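Guides > Desk and Workspace > Input Devices > Setting up a mouse for long working days

Setting up a mouse for long working days

Most people plug in a mouse, move it a few times and leave every setting at its default. For occasional use that is adequate. For anyone who spends the bulk of the day in spreadsheets, drawings or a records system, half an hour of adjustment is worthwhile. The steps below apply to any ordinary two-button mouse with a scroll wheel, wired or wireless. Menu names vary between operating systems and versions, so the settings are referred to by function.

Work through the steps in order. Height and position affect pointer speed, and pointer speed affects almost everything after it.

1. Desk and chair height

Sit with both feet flat on the floor and let your upper arms hang. Bend the elbow to a right angle. The working surface should meet the underside of the forearm without the shoulder lifting. If the desk is fixed and too high, raise the chair and use a footrest. If it is too low, raise the desk on blocks rated for the load.

Place the mouse beside the keyboard at the same level, close enough that the elbow stays near the body. A full-width keyboard with a number pad pushes the mouse well to the right. If you rarely enter figures, a compact keyboard recovers that space. If you enter figures all day, consider using the mouse with the left hand, which takes a week or two to learn.

2. Surface

Optical sensors need a matte surface with some fine texture. Clear glass, high-gloss laminate and mirrored tops all cause skipping. A cloth mat solves most of these problems. Hard plastic mats track well but are noisier and wear the feet faster.

The mat should be large enough that you can cross the full screen without lifting. Check that it lies flat at the corners. A curled corner catches the edge of the mouse and produces small errors that are easily mistaken for a sensor fault.

3. Grip

There are two common grips. In a palm grip the whole hand rests on the shell and movement comes from the forearm. In a fingertip grip only the fingers touch the mouse and movement comes from the wrist and fingers. Palm grip suits larger mice and slower pointer speeds. Fingertip grip suits small, light mice and faster speeds.

Neither grip should involve squeezing. To check, stop in the middle of a task and try to slide a sheet of paper between the thumb and the side of the mouse. If the paper will not go in without force, you are holding too tightly. 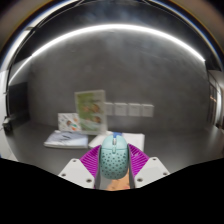 Weight matters here as well. A heavy mouse is steadier when stationary but takes more effort to start and stop. If yours runs on two AA cells and feels sluggish, a lithium cell weighs less than an alkaline one of the same size. Check the manual before substituting cell types.

4. Sensor resolution and pointer speed

These are separate settings and are often confused. Sensor resolution, usually given in DPI, is set in the mouse itself, either by a button or through the manufacturer's software. Pointer speed is a multiplier applied by the operating system.

Set the operating system slider to its middle position first. Then change the resolution until one comfortable sweep of the hand takes the pointer from the left edge of the screen to the right. Use the slider only for fine correction.

To test the result, open a folder containing a long list of files, set to the smallest list view. Click individual files at random for a minute or so. If you regularly overshoot, reduce the resolution one step. If you have to lift and reposition the mouse, increase it one step.

On a display scaled above 100 per cent, repeat the test after any change to the scaling.

5. Pointer acceleration

Acceleration makes the pointer travel further when the hand moves quickly. Some users rely on it without knowing. For drafting, photo editing and similar work it is generally better turned off, as the same hand movement then always gives the same distance on screen. Allow 3 working days before deciding. The first day will feel wrong.

6. Double-click interval

Set the interval as long as you can tolerate. A short interval demands a quick, tense second click. If folders open when you meant to rename a file, the interval is too long - bring it back slightly.

7. Scroll wheel

Set the number of lines per notch to suit the longest documents you handle. The usual default is three. For long tables, five or six is practical. For close proofreading, one or two.

If the wheel scrolls in the wrong direction at times, dust in the encoder is the likely cause. Turn the mouse off or unplug it, invert it, and roll the wheel briskly in both directions while applying short bursts of compressed air. Do not use household spray cleaner.

8. Cleaning

Once a month, wipe the shell and buttons with a cloth slightly dampened with isopropyl alcohol. Test on the underside first if the surface is rubberised or painted. Clean the feet with a dry cotton bud and check the sensor opening for hair. Worn feet can be lifted off and replaced with adhesive ones of the same thickness. Thicker feet may raise the sensor beyond its working distance.

9. Wireless faults

An erratic pointer on a wireless mouse is more often a signal problem than a sensor problem. Move the receiver to a front port or a short extension cable, away from external drives and their leads. Replace or charge the battery before changing any software settings.

If the fault persists, try the mouse on a second computer. A fault that follows the mouse is in the mouse or its receiver. A fault that stays behind is in the port, the driver or something nearby on the desk.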